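Dinner plate

A dinner plate is a broad, mostly flat dish on which the main course of a meal is served to one person. It is the largest of the individual plates in a standard table setting and is usually sold together with a smaller side plate and a bowl. Most dinner plates are round, although square and oval plates are also made.

Parts

The flat or slightly sunken middle of a plate is called the well. It is surrounded by the rim, which may be wide and nearly level or narrow and raised. A plate with a wide rim gives the food a border and is easy to carry without touching the meal. A plate without a wide rim, known as a coupe plate, offers more room for food. The underside normally has a foot, a low ring that lifts the body of the plate off the table and keeps the heat of the food away from the surface below. 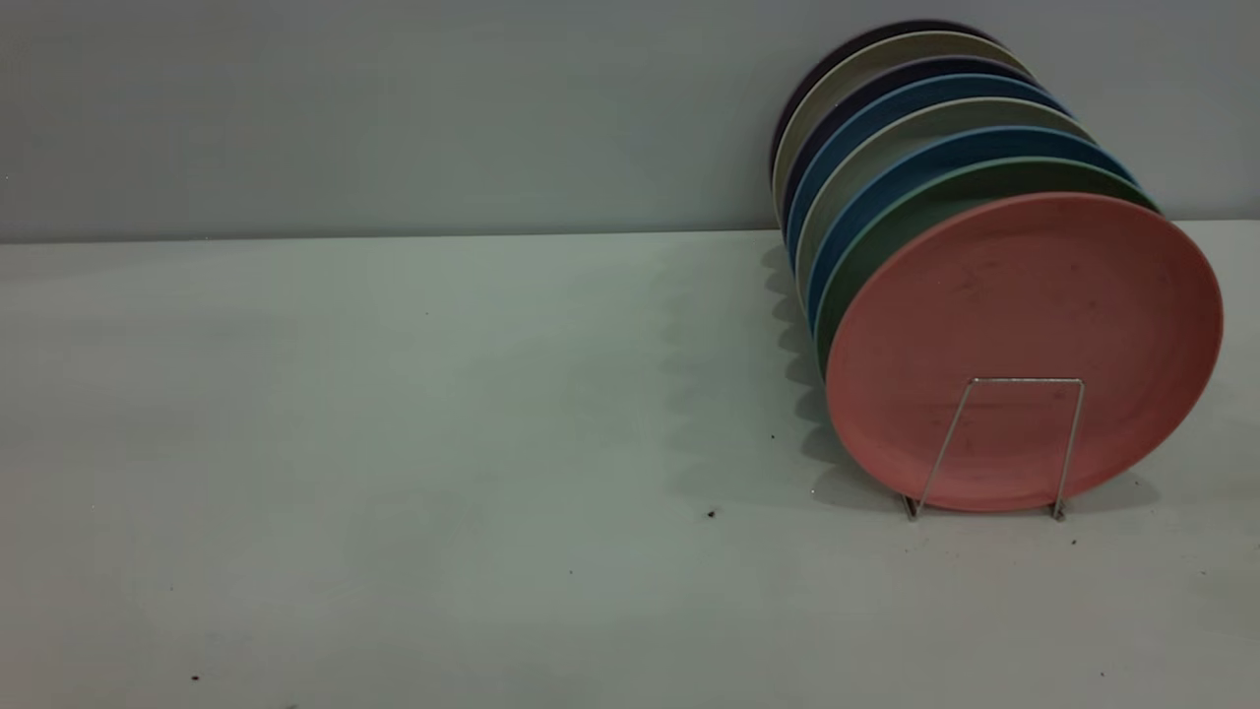
History

Flat dishes of clay, wood and metal were used in many parts of the ancient world, but the individual dinner plate became common in European homes only gradually. In the Middle Ages, diners often ate from a trencher, at first a thick slice of stale bread and later a square or round piece of wood. Wealthy households used pewter and silver. Glazed pottery and imported Chinese porcelain spread in the following centuries, and porcelain was made in Germany from the early eighteenth century. Factory production in the nineteenth century brought matching sets within reach of ordinary families.

Materials

Earthenware is fired at a low temperature and remains porous unless it is glazed. It chips more easily than other ceramics but takes bright colors well. Stoneware is fired at a higher temperature and is dense and heavy. Porcelain and bone china are thin, hard and often translucent. Plates are also made of tempered glass, enameled steel, wood, bamboo fiber and melamine, a hard plastic used widely in schools, hospitals and camping equipment.

Finish

A glossy glaze is smooth and simple to clean. Matte glazes reflect less light and have been popular in home tableware in recent decades – their slightly rougher surface can, however, pick up gray marks from metal knives and forks. Such marks are usually traces of metal left on the glaze and can often be removed with a mild cleaning paste.
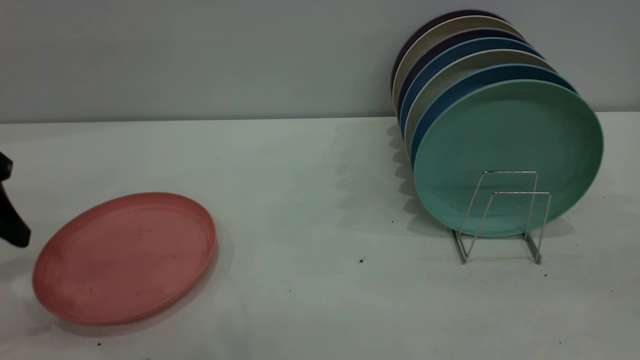 A round plate with a low raised rim and a matte, slightly speckled finish.

Storage

Plates are most often stored in flat stacks in a cabinet. Stacking saves space, but the unglazed foot of one plate can scratch the well of the plate beneath it, and felt or paper dividers are sometimes placed between fine pieces. Upright storage in racks allows a single plate to be removed without lifting the others. Traditional kitchen dressers often have a groove or rail along each shelf so that plates can stand on edge and be displayed.

Use and customs

In formal Western dining, the dinner plate is placed in the center of the setting, with forks to the left and knives to the right. It may be preceded by a larger decorative plate called a charger, on which food is not placed directly. Restaurants commonly warm plates before serving hot dishes and chill them for salads and some desserts.

See also

Bowl
Charger
Saucer
Tableware
Trencher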